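Skukbridge Skin Biology Laboratory: Shared Notebook
Entry for Thursday, March, combination dosing of melanoma cell lines

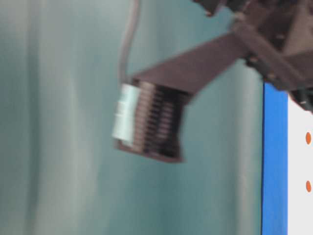

Ribbed fingertip pad with a strip of pale tape or label at its left side.

Purpose: to establish whether the Brevham line responds to the two compounds given together at lower doses than are needed when each is given alone.

Plates were seeded at 9:30 a.m. from the stock held at Skukbridge. Each condition was run in 3 wells. Compound A was added first and Compound B followed after 30 minutes, in keeping with the Fludar protocol. Control wells received carrier fluid only.

Two control wells on the second plate showed poor attachment before dosing and have been left out of the analysis. The cause has not been established. The medium came from a newly opened bottle, and the lot number is entered in the Sani log.

Cell survival in the combined wells was 50 percent of control at the middle dose. Neither compound alone reached that level on these plates. The result rests on a single run and should not be quoted outside the group until it has been repeated.

To do: repeat with fresh medium; add a lower dose of Compound B; ask Brevham for the passage record, which did not arrive with the cells. Remaining vials are in the lower freezer, second rack.

0 comments | 2 shares
© Skukbridge Skin Biology Laboratory | Contact | Back to top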